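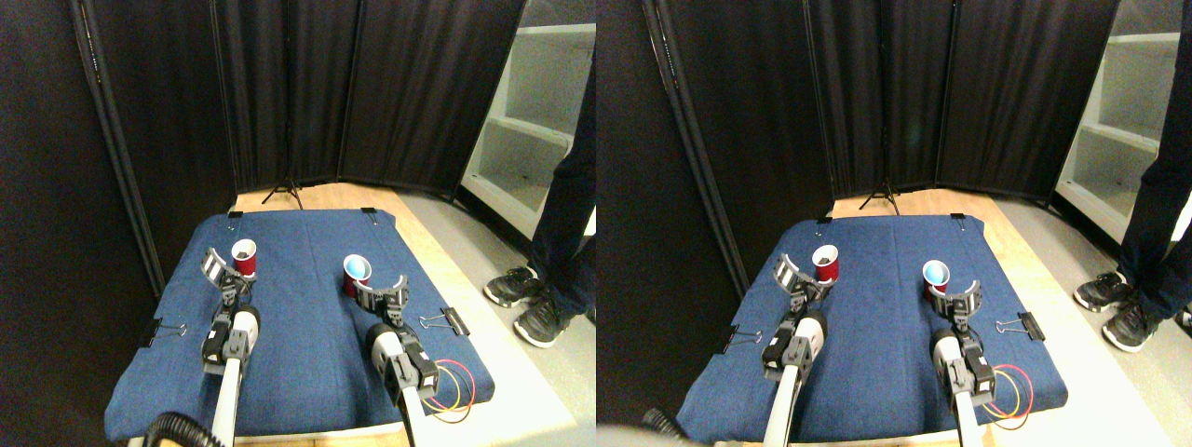
Photo: Hanna Pawlak

Filed under: Sewing Room, Upholstery, Around the House

17 March 2018

I covered my cutting table again last month and a couple of people asked what fabric I used, so I'm writing it down before I forget the details.

The old cover was cotton canvas. It lasted four years. By the end it had scorch marks near one corner and a long slit where I ran a rotary cutter off the edge of the mat. Canvas is fine, but it shows everything, and once it gets loose you can't really tighten it without pulling all the staples.

This time I went with denim. I bought it from Wasilewska, the remnant shop on the other side of the river. They sell by weight, which takes some getting used to. The piece I picked came off the end of a bolt and was 262 centimeters long, more than I needed. It cost less than the canvas did. I washed it hot, dried it hot, and washed it again. The second wash still turned the water blue. If you use new denim on anything you plan to put light fabric on, keep washing until the water runs clear. I did it four times in all.

For padding I had the choice of foam or wool felt. Foam is softer and cheaper, but it flattens where you lean on it, and you can't iron on it. I used two layers of felt from Flavance. The listing said it was made for ironing boards. It smelled like a wet dog for the first week and then stopped.

The board underneath is the same one as before. I pulled the old staples with a flat screwdriver and pliers, and that took a whole evening. There were 200 of them, which I know because I had used two full strips of 100 the first time. I used fewer this time and it has held just as well. Start in the middle of each long side, then the middle of the short sides, and work out toward the corners. Pull firmly but don't haul on it. Denim has some give across the width and if you stretch it too hard the grain goes wavy, and you'll see that every time you lay a straight edge on it.

Corners: cut away the extra felt so you are only folding denim. I made one pleat on each side. My first corner was ugly and I took it out and did it over. The other three were better. A heavy denim needs 26 stitches by hand on the underside if you want the fold to lie flat, or at least that is what mine took. You can skip the sewing if the table stays against a wall.

What I like about it so far is that fabric doesn't slide. Silky linings used to creep off the canvas while I was pinning and now they stay put. Chalk marks brush off. Pins go in at an angle and stand up. What I don't like is the lint. Dark blue shows every thread, and I go over it with a damp sponge most days.

A few people have told me to treat the top with a stain spray. I tried Seltov on a scrap and it left the surface a little stiff, and it yellowed under the iron, so I left the table alone. Coffee stays on the windowsill.

I still have a good length of the denim left. I'm thinking of an apron, or covers for the two stools, but the stools need new screws first. I also want to redo the small ironing board before July, when my sister comes and needs the room to sleep in.

Print this post | E-mail this post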